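The living room, finally

I have been putting off this post because every time I sat down to write it I ended up moving furniture instead. So, the living room. Regular readers will remember I swore back in January that I was done with it, that I would live with the walls the way they were and go spend my money on something sensible like the gutters. Well! The gutters are still the gutters.

What set me off was a paint card. I was in Gumik picking up picture hooks (two packs, I can never find the first one) and they had the Rieger colors out by the register, and there was this soft white that I kept sliding back into the rack and then pulling out again. I took it home and taped it to the wall next to the window. At breakfast it looked green. By four in the afternoon it looked like wet cement. I bought it anyway.

Lutz Kettler from my old choir came over to help with the cutting in, and he is so much better at ceilings than I am that I mostly made sandwiches. We got one coat on before lunch and the second one on by six. I paid 798 for the whole business, counting paint, brushes, a new curtain rod and the lamp I was not supposed to buy. I had told myself 708. The lamp is the difference and I regret nothing.

The big flowered rug stays, by the way. I did try to picture the room with something plain, and I got as far as ordering a swatch from Billell, a nice oatmeal wool. It was lovely and it made me sad. I like big flowers on a floor. They hide crumbs, too.

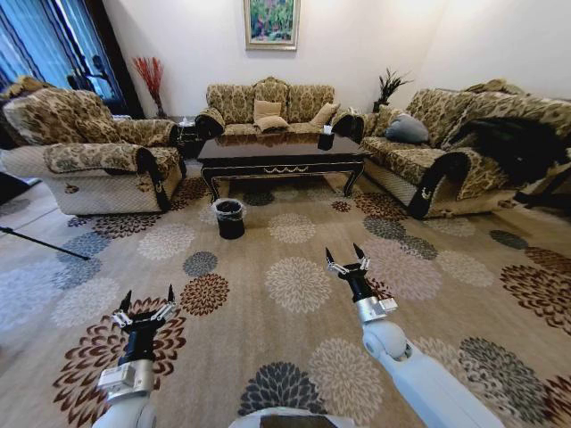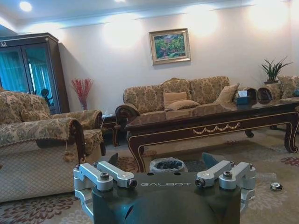

Florals on florals

A few of you wrote in last time to say that patterned chairs and a patterned rug in one room is too much. Maybe it is! My grandmother's front room had roses on the drapes, roses on the sofa and a completely different set of roses on the wallpaper, and I have never been so comfortable anywhere. My only real rule is that the sizes should be different. Large print on the floor, smaller print on the cushions, and then leave the walls alone so your eyes can have a rest.

Anselmo Lorente, who does my upholstery, thinks I should go plainer with the next lot of cushions and sent me home with a Jilter fabric book as thick as a brick. I have been through it twice and put sticky notes on nine pages, and every last one of them is a floral. He is going to sigh at me.

Next up is the hallway – same paint if there is enough left in the can, something yellow if there isn't. Leave me a comment if you have ever painted a hallway yellow and still liked it a year later.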